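I've been meaning to write up the Garkon rate tracker since November, when I paid for a full year of it, and it is now January 7, 2021, so I've had plenty of time to find out what I like and what makes me grumble. Get comfortable, I tend to go on.

A bit of background first. I'm not a trader. I have a small bond ladder that I built after my mother's house was sold, a savings account that pays next to nothing, and a mortgage with a rate that resets in the spring. All three of those depend on what interest rates do, and for years I followed the subject by reading whatever headline happened to float past me and then worrying about it at bedtime. My friend Heidrun Lüthi, who taught me most of what I know about bonds over a great many cups of tea, told me I'd do better with one decent screen and a fixed time of the week to look at it. She uses Trakel. I tried Trakel and found it cramped, so I went looking and landed on Garkon.

## Getting set up

You sign up, pick the countries you care about, and pick the things you'd like to see for each one: the central bank's rate, government bond yields at different lengths, inflation, and swap rates if you want them. I chose only the United States and Switzerland to begin with and then got greedy (it's so easy to add another one!) and ended up with far too many. I've since cut it back down.

The home page is a plain table with today's figure, last week's figure and the change between them. I love this table. It loads quickly, the type is big enough for me to read without hunting for my other glasses, and the colors are gentle, which matters more than you'd think when everything is moving the wrong way. Click on any row and you get a chart going back 30 years, or as far as the data allows. Being able to slide back and look at what mortgage rates were doing when my husband and I bought our first place was worth a whole rainy Sunday to me.

## The calendar

If you only use one part of Garkon, make it the calendar. Every central bank meeting and every inflation report is listed, with the hour converted to your own time zone, and next to each report there's a line showing what economists expect. After the number comes out, the real one appears alongside. I used to read that inflation had gone up and assume bonds would fall, and then be baffled when they didn't. Seeing the expected figure beside the real one finally got it through my head that the surprise is what the market cares about, and a high number that everybody saw coming may not move anything at all.
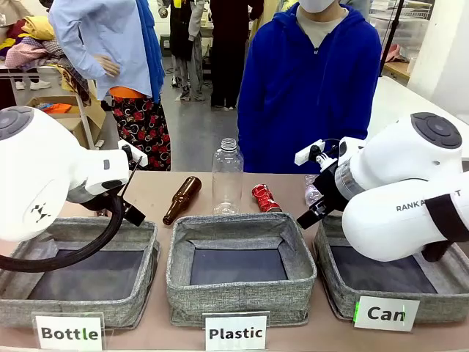

You can set an alert on any of these, by email or on your phone. Please go easy with them. I turned on everything in my first week and my phone buzzed through an entire dinner, and Heidrun was very patient about it. I now have alerts for Federal Reserve decisions and for consumer prices, and that's it.

## What I don't care for

The yield calculator is weak. You type in a price, a coupon and a maturity date and it gives you the yield, fine, but it won't save your entries, so every time I want to check my ladder I have to type in each bond again. I keep mine in a spreadsheet and will go on doing so. Trakel does this part much better, I have to admit.

The written commentary is uneven too. Selina Brunner's weekly letter is a treat, clear and calm and never trying to frighten you into doing something, and I read it with my Saturday coffee. The daily notes feel hurried by comparison, with a lot of "investors are weighing" and not much about what they're weighing. I skip them.

And the search box! Type "two-year note" and you get nothing. Type "2Y" and there it is. I've gotten used to it, but a newcomer would be quite lost.

I wrote to customer support about the search and about a Swiss inflation figure that looked wrong to me. They fixed the figure by the next morning and thanked me nicely. The search is the same as ever.

## Price

I paid $159 for the year. There's a free version with the table and a shorter calendar, and I'd tell anyone to live with that for a month or two first. For me the long charts and Selina Brunner's letter tipped it, and I expect I'll renew, though I'd be happier doing it if the calculator could remember my bonds.

If you trade for a living you'll want something faster and a good deal more expensive. If you're like me, with a few bonds and a mortgage and a wish to understand the evening news, four stars out of five. Do write to me if you find a way to get the calendar to print on one page. Mine always comes out on two, with a single lonely line at the top of the second sheet.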